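HOME ORGANIZATION, UNIT 3: SHOES AND SLIPPERS
Course notes, Ebise Beyene

Bring two pairs of slippers to the practical, in different colors. Two black pairs will get you through the door but will teach you very little about pairing.

1. Sort before you store

Put everything on the table first. Slippers breed in hallways, and a raised surface is the only place most households ever meet the full population. Match by color, then by left and right. A pair means one of each, a point on which the December group held some original views.

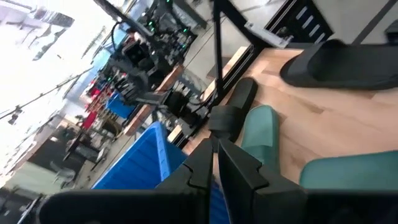

Wubit Abdella objects that in her mother's house slippers on a table were an omen of something, and asks whether a bench would do.

A bench is fine. So is an old sheet. Wipe the surface afterward whatever your family believes.

2. The floor is not storage

It is, of course, where slippers spend their lives. For this course, the floor is a place things pass through. Check it once when you think you're done, and again from lower down. Pale wood with knots and streaks in it will hide a brown slipper for weeks.
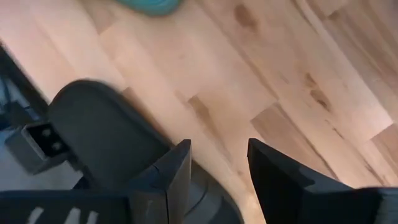 Fig. 2. Wood floor, light boards. See section 2.

Sweep now, while you have the chance. Grit left on the boards ends up on soles, then in the bin, and then you own a bin of grit.

3. Choosing the bin

Plastic, straight-sided, and wide enough that slippers lie flat in one layer or two. Ribbed walls are stiffer and also collect dust in every groove, so budget for an old toothbrush. A rim you can get your fingers under matters more than a lid. Lids become shelves.

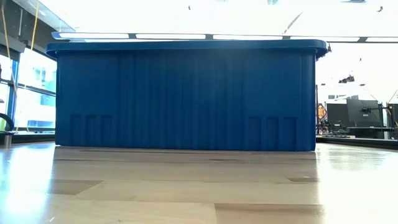
Do pairs need to be clipped together before they go in?
Only if more than one household member wears the same size and color. Otherwise lay them sole to sole and leave the clothespins on the line.

For next time: read handout 2, and empty one closet you have been avoiding.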